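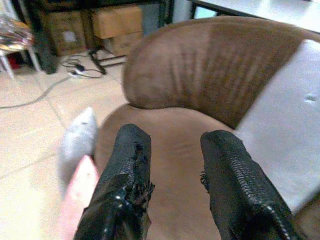
The Lastier arm began in a two-car garage in June, with a stack of aluminum plate left over from a canceled job and a set of secondhand motors. Its builder, a retired machine repairer, wanted one robot that could pick laundry and toys off the furniture and drop them in a bin. After a month the garage got too hot to work in past noon, and the whole project moved to Futeck, a shared workshop that takes up the ground floor of an old shoe warehouse.

Members at Futeck pay by the month and get a bench, a locker and the use of the machines in back. There are two lathes, a small mill and a row of printers that run most of the night. The Lastier project shares its corner with a kayak and with a pipe organ that has been in pieces for years.

The arm itself was the easy part. The joints were cut on the mill and the brackets printed, and the first full reach came within a few weeks. Parts had cost $830 at that point, with the motors taking more than half. By the time a second power supply and a better wrist bearing went in, the total was $1,039.

The gripper has taken longer than everything else put together. Bare printed fingers slid off cloth. Rubber caps cut from chair-leg tips held well but were too fat to get under a sock lying flat on a cushion. The present fingers are long and blunt, with a glossy black wrap that can be replaced in a few minutes at the bench. The wrap grips fabric nicely. It also wears out fast, and the left fingertip always goes first, fraying until shreds of it hang in the wrist camera's view. The right one lasts longer. The left finger closes a little ahead of its partner, so it does most of the dragging, and a fix for the linkage is on the list.

Practice takes place around a brown armchair with a rounded back. A tub chair is a hard place to work. The seat curves down at the sides, the back wraps around, and an arm coming in from the wrong angle hits upholstery before it gets anywhere near the sock. The control program, called Javier, plans each approach from above and opens the fingers wide before it starts down. It stops if the motor current jumps, a rule that was added after the gripper pushed the chair a foot across the tile.

Every attempt is logged. The notebook passed 1,000 tries in late summer and now stands at 1,884. Each line has the object, the finger wrap in use, and a one-word result. "Dropped" is the most common entry in the early pages. "Pinched" means the fingers closed on the upholstery along with the object, and it still turns up on most evenings.

Light colors have been a problem too. Under the shop lights a white surface can wash out completely in the wrist camera, and the software then loses the edge it was following. Lowering the exposure helps with white and makes dark socks harder to find. For now there are two settings, and the builder switches between them by hand.

The next version of the fingers will be narrower at the tip, with a groove to hold the end of the wrap down. A maker of racket grips, Raltasport, sells a thin tape that looks promising, and two rolls of it are waiting in the locker. The linkage comes first. After that the arm will be bolted to a rolling base, which is half welded and leaning against the kayak.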